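Fairclough Playhouse Members' Forum
Topic: Running time of The Widow of Lindent

Chelsea Clegg
Members are advised that the production will run 100 minutes without an interval, at the director's request.

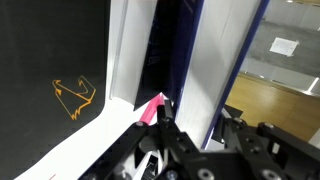
Mervyn Bickerstaff
I must object. Act two needs a pause before the trial – the script marks one on page 39.

Chelsea Clegg
The marking is noted. It belongs to the earlier version,

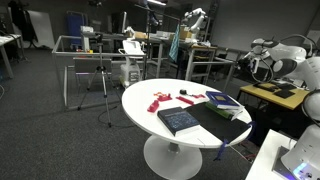

and the revised text removes it. Latecomers will be seated after scene 8.

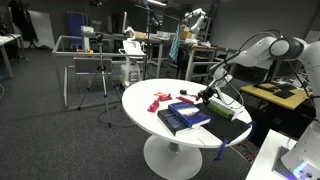

Books on the table

Evie Catterall
I support the director. The trial loses force after a break.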